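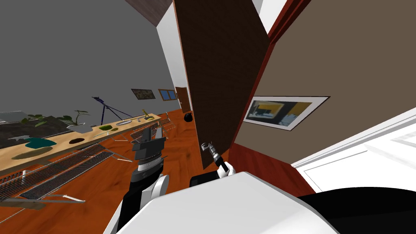

Internal door sticks in summer, do I plane it or wait?

Posted in Doors, Floors and Stairs

Raluca Pîrvu
Moved into a 2 bed flat in spring, all fine. Now the bedroom door catches at the top on the handle side and needs a shoulder to open. Getting worse since it turned muggy. It's a heavy dark thing, came with the flat, previous owner says it was from Brarkard but they don't list it any more.

Tried so far: soap along the top edge (helped for a day), tightening the hinge screws (one just spins). Neighbour says plane it, my dad says leave it alone till the weather changes. Also the handle has started to droop a bit and I don't know if thats the same problem or a new one.

Don't own a plane. Do own sandpaper and a drill. Renting out the room from August so would like it sorted by then.

11 replies hidden, showing most helpful

Khokhar
Don't plane anything yet. The spinning screw is your problem, or most of it. If it's in the top hinge the whole door leans away from the frame up there, and the top corner on the handle side drops or swings into the jamb. Bit of damp air on top of that and it sticks.

What I'd do, in order:

1. Wedge the door open from underneath so the weight is off the hinges. Folded card, a magazine, whatever.

2. Take out the spinning screw. Glue a couple of matchsticks or a bit of dowel in the hole, wood glue, snap off flush. Leave it overnight, dont rush this.

3. Screw back in by hand. If it still won't bite get a longer one, same head size so it sits flat in the hinge.

4. Shut the door slowly and look at the gap all the way round. Slip of paper helps. Where it grips, mark it in pencil.

5. Only now sand, and only the pencil marks. Coarse then fine. Then seal the bare wood, oil or varnish, or it'll drink up the damp and you're back here next year.

6. Handle last. Lever type on a round rose, the fixings are normally hidden under the cover. Some unscrew, some just pull off. Look for a tiny grub screw under the lever before you force anything.
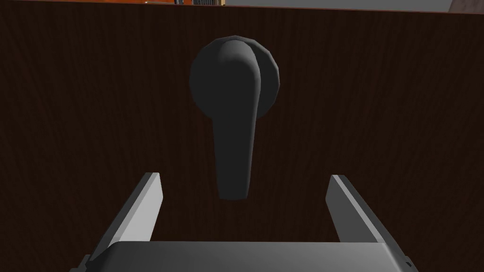

7. Tighten whatever is under there, evenly, a bit each side. If the lever still hangs down the spring's gone and it's a new handle. Mine was a Fosine, lasted 10 years, no complaints.

Flulon
plane it. took me 4 minutes

fenland_174
Wouldn't plane in summer, come winter it shrinks back and you've got a draught. Agree with the matchsticks. Would add, check the bottom hinge too while you're at it, and run a dehumidifier for a week first if you can borrow one. Ours stopped sticking with just that. Different door though, cheap painted one.

Raluca Pîrvu
Thanks all. Was the top hinge. Matchsticks in, glue drying, will report back. Found the grub screw as well, need a smaller allen key.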